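Household Routines, Evening Section
Instructor: Sunita Lindgren
Handout for Session 4: Baskets, Surfaces, and the Myth of the Tidy Room

Bring this on Monday along with your drawer sheets. If you missed last session, get the notes from someone who writes legibly.

1. What we are testing

Most of the advice in print on tidying a shared room comes down to one sentence: give everything a home. I have been reading that sentence for 30 years and I still don't know what it means. A coffee table is a home. The floor is a home, if you ask a four-year-old. What the advice writers usually mean is "buy a container," and it's no accident that many of them also sell containers.

So in this session we take the claim apart. Does a basket make a room easier to keep, or does it move the mess somewhere with walls around it? I lean toward the second. You are free to argue, but argue from a room you have looked at, your own or the one in this handout.

2. The coffee table

Start with flat surfaces at sitting height. The Destmont reader (the photocopied one, skip the chapter on lighting) says a coffee table should be cleared every night. I would like to meet the household that does this. A table between the sofa and the rest of the room gets used by whoever is sitting down, and they put things where their hand reaches. 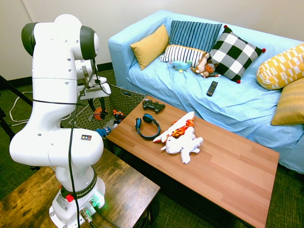 A game controller is a good item to think about. The reader would send it to a drawer. But it gets picked up from the sofa, it gets put down from the sofa, and a drawer across the room adds a trip each way. My guess is that the drawer lasts a week. If the same object keeps turning up in the same spot, I'd call that spot its place and stop fighting over it.

Where I part company with the "leave it all out" people is at the point when you can't put down a cup. A table that has to be cleared before it can be used has stopped being a table. That is the only rule for surfaces I'm prepared to defend.

For your notes: pick one surface at home. Look at it at breakfast and again before bed. Write down what is on it both times. Don't tidy it in between, and don't tell the people you live with, or they will.

3. The toy basket

Now the container itself. Truvton's pamphlet, handed out last term by somebody more trusting than I am, recommends sorting toys by type: vehicles, balls, soft animals, each in a labeled bin. It looks very good in the pamphlet. I have seen the system in use in exactly 2 homes, and in both the labels were right and the contents were wrong.

One open basket, everything mixed, is what most families end up with. The usual complaint is that small things sink and large things sit on top of them. That's fair. A ball with a cord on it is worse, as the cord will catch on whatever is next to it and come out with a passenger.

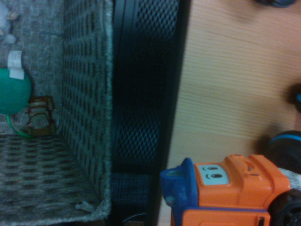
Material matters less than the shops would like. Felt is soft, light to drag, and collects lint. Woven baskets hold their shape but keep crumbs in the weave. Plastic wipes clean and cracks at the corner. I wouldn't pay 400 of anything for any of them. Agyeman, whose short article is in your packet, makes a case for depth over material, and on this I think she is right: if a child can see the bottom, the child can find the truck without tipping the whole thing out.

She is less convincing when she says shallow baskets "teach" sorting. She offers no evidence except her own nephew.

4. Putting away versus putting in

Two different jobs get called tidying. Putting in is fast: the object leaves the floor and lands in the basket. Putting away means it can be found again. The Rarnix checklist (back page of your packet) gives one point for each and adds them together, so a room where everything has been thrown into one bin scores rather well. Please don't use it for your write-up.

Try the finding test. Name a toy, then have someone else fetch it. If they can spot it from above, the basket is doing its job, mixed or not. If they have to dig, take things out until they don't. Large plush animals are the first I'd move. They eat up space, they cover the small pieces, and a bed will hold them perfectly well.
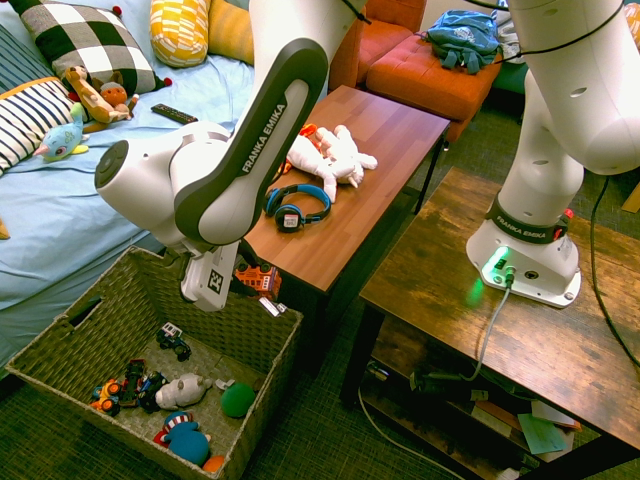
Fig. 3. Vehicles, balls and plush sharing one basket, with more plush kept on the bed.

5. For next time

Write one page on a single basket, box or bin in your home. Say what is in it, what is supposed to be in it, and who decided. Run the finding test with at least one person who doesn't care about this course.

Read the second half of Agyeman. Ignore the part about color coding unless you have tried it, in which case bring the results, good or bad.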